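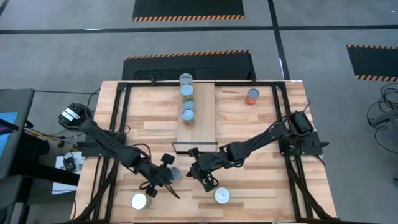 Bleddyn Edwards wrote to me before I had finished my first month with the Foltudow bench kit, and his question was short: does it save any work, or do you only get a second job of looking after it? I promised him a proper answer, so I put it in this review, and other people who think of buying the kit can use it too.

I ordered the kit in November from Cidum. It is sold as a complete station for sorting and placing small goods: 2 arms, 2 grippers, an extrusion frame, the control box and a license for the software. We do small batches of canned goods, and I wanted the arms to take cans from the table, put them in a row on a board and pass one from side to side when it is needed.

Assembly. The manual gives one afternoon. I needed two, and most of the second one went to the cables. They are long enough, but the clips which hold them along the links are too weak and I changed them for fabric straps. The frame went together very well. All the holes were in the right place and I did not need to force any part.

Teaching the arms. You move the arms by hand through the task and the software records it. For one simple pick and place I recorded 50 repetitions, as Cidum recommends. After this the arms could do it in a way I would call acceptable. For the row of cans on the board I needed some 300, and I changed the starting positions many times, because with fewer the gripper went always to the same spot even if the can was standing a hand's width away.

Grippers. The fingers are narrow and this is good when cans stand close together. They hold a full can without slipping. With an empty one you must lower the force in the settings, and the setting is hidden in a menu called "Profile", where I did not look for a long time. I would like softer finger pads in the box. Now they are an extra, and the price is too high for two pieces of rubber.

Software. It is stable. It stopped on me only once, during an update. The English in the menus is sometimes stranger than mine.

Support. I wrote to them three times. Shuzhen Du answered always on the next morning and sent me a corrected file for the left arm, which had a small error in the wrist angle. Achilleas Koutsoukos asked me to compare with the Urkuvholm station, but I have used that one for a few hours only, so I can say that it is faster and much louder, and not more.

So, Bleddyn: in the first month it was a second job. Now I check it in the morning, correct one or two things and leave it to work beside me while I do the labels. If your cans change size every week, I would wait for the next version. For the same few sizes I would buy it again, but with the soft pads in the first order.

Four stars from five.

Maksym Harasym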